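Ticket 536: Label printer drops off the network after idle, jobs stuck in queue
Status: Closed
Opened: 2020-11-30
Site: Maddocks, packing room
Assigned to: Tharindu Navaratnam
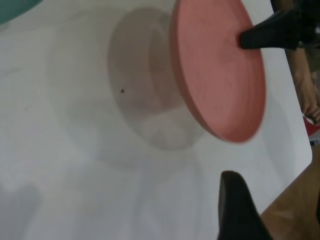

Reported problem

The Vando label printer in the packing room stops printing after it has been left alone for a while. Jobs sent from the Dokuma order system show as "sent" and then sit in the queue on the print server. Power cycling the printer brings it back and everything in the queue prints at once, including duplicates that staff sent again while waiting. Happens most mornings and often after lunch. The office laser printer on the same switch is fine.

Environment

Printer: Vando thermal label printer, wired, address reserved on the router
Print server: small desktop in the office, current updates installed
Software: Dokuma, standard shipping label template
Router and switch: Brernden, both installed in February
Packing room is on the last cable run, patched to port 20 on the switch

Log entry 1

Checked the obvious things first. Paper loaded, no error light, ribbon OK. Printed the self-test page from the front button and it came out clean. The test page shows the correct address and gateway. Pinged the printer from the print server and got replies. Sent one label from Dokuma and it printed right away.

Could not reproduce while standing there. Asked packing to leave the printer on the next time it fails and call me before touching the power switch.

Log entry 2

Call from packing, printer not responding. Ping from the server timed out. The link light on the switch was on, so the cable was not dead. Pressed the feed button on the printer and it advanced one label but still did not answer ping. Unplugged the network cable, waited, plugged it back in. Printer came back and the queue started moving — no power cycle needed.

This points to the network side of the printer going to sleep and not waking up, or the switch port doing the same.

Log entry 3

Replaced the patch cable in the packing room and the one in the rack. Moved the printer from port 20 to a spare port. Same failure the next morning. Put it back on port 20 so the labels on the rack still match.

Log entry 4

Looked at the switch settings. Energy saving was on for all ports, which is how it ships. Turned it off for port 20 only. The printer stayed up through lunch, then dropped overnight. Better than before but not fixed.

Logged in to the printer's own web page. Under Power there is a sleep timer, set to 500 seconds. Under Network there is a separate setting called "Link standby", set to on. The manual says very little about it. Turned Link standby off and left the sleep timer where it was. Saved and restarted the printer.

Note for whoever does this next: the page does not save unless you press Apply on each tab. I lost the first change by switching tabs.

Log entry 5

Printer answered ping first thing in the morning after a full night idle. Queue was empty. Packing ran 97 labels before noon with no stalls. Checked again after lunch, still OK.

Turned energy saving back on for port 20 to see if it mattered. Printer dropped again that night. Turned it off for good. Both settings have to be off.

Clearing the duplicates

When the queue is stuck, do not resend from Dokuma. Open the queue on the print server, check that the job is listed, and leave it. If a job has been sent more than once, cancel the extra copies before bringing the printer back. Labels that have already printed twice should be voided in Dokuma under Shipments, History — throwing the paper away does not cancel the second label.

Resolution

Link standby off on the printer. Energy saving off on switch port 20. Patch cables replaced, old ones thrown out. Settings copied to the site sheet.

If the printer is ever reset to factory defaults, Link standby goes back to on and has to be changed again by hand. Reopen this ticket if the fault returns.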